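Two small arms on one rail — how do you stop them from bumping and snagging each other?

Posted by Darren Clegg in Home Builds

Hi all! I finally have both arms moving on my bench and I am having more fun than I've had since I was a kid with a soldering iron. The first arm went together in August and I liked it so much that I started printing the second one before I'd even finished tidying up the wiring on the first. They sit at opposite ends of a metal rail and both reach in toward the middle of the table. Each one has 6 servos, counting the gripper, and each has its own cable and its own controller board.

What I want them to do is share small jobs. One holds a thing still, the other one does something to it. I've been practicing with stuff from around the house, markers and bits of packaging and a phone, driving both arms by hand from a pair of leader arms. When I go slowly it's great. When I speed up, two things go wrong.

First, the grippers meet in the middle and knock together. Not hard, but enough that one of the wrist servos throws an overload error and I have to power cycle that side. Second, the cables. I left plenty of slack so the arms could reach, and now the slack swings around and catches on whatever is out on the table. Last night one loop hooked over the other arm's elbow and I didn't notice until I tried to go home.

Is there a clever way to do this, or do people just learn to be careful? I'm running everything from a Vondton power supply through the stock boards, and the software is the Marquez starter code with hardly any changes. Happy to rewrite things if that's what it takes. I'm a beginner at the code side but I learn fast when something is this much fun.

Trinidad Tiongson

Oh, I love this! Two arms are so much more than twice the fun of one. I built mine in our shared workshop last year and had both of your problems in the first week, so here is what worked for me.

For the knocking, split the table in software before you do anything else. Draw a center line and give each arm its own half, plus a narrow strip in the middle that only one arm may enter at a time. I use a simple flag. Arm A wants the strip, it checks the flag, and if arm B already has it then A waits at its edge. It's maybe a dozen lines and it will save you a lot of resets. Once you trust it you can make the shared strip wider, and later on let both in together at a slow speed for the jobs where they really have to work side by side. With hand driving it feels odd for the first hour, like the arm is being stubborn, and then you stop noticing.

Also look at your torque limit. The starter code leaves it wide open on ours. The servos I have take a value up to 1006, and I run the wrist and gripper at 500 and the gripper alone at 200 when I'm handling anything I'd be sad to scratch. A soft gripper that gives way a little is much nicer than one that errors out. Check the sheet for your own servos first, the numbers on yours may mean something different.

For the cables, take most of that slack back. Move the arm to its farthest reach, hold the cable along the links, and clip it at the shoulder, the elbow and just behind the wrist. Leave a small loop at each joint and nothing more. I used the little Hornent stick-on clips and then swapped them for printed ones when the glue let go. Put the arm through every joint limit by hand with the power off before you cut or tie anything. I didn't, and I pulled a plug halfway out of a board on the very first homing move!

One more thing on homing — send them home one after the other and lift straight up before swinging back. If both go at once from a crossed position they will find each other every single time.

Please post a clip when you get a clean handoff. It's a great feeling.

prellia_fan

spiral wrap. get the narrow kind

Darren Clegg

Thank you both! The flag idea went in this evening and it took me longer to find the center line than to write the code. No overload errors so far with the wrists turned down. Clips are printing now, and I've ordered some spiral wrap for the stretch between the base and the table edge. I still want to try both grippers over the phone together, so I'll widen the strip a bit at a time. Adding a picture of the bench with the cables as they are now.
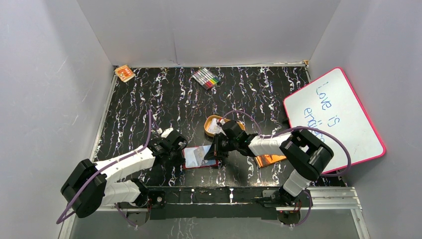

Both arms over the phone, purple cables still unclipped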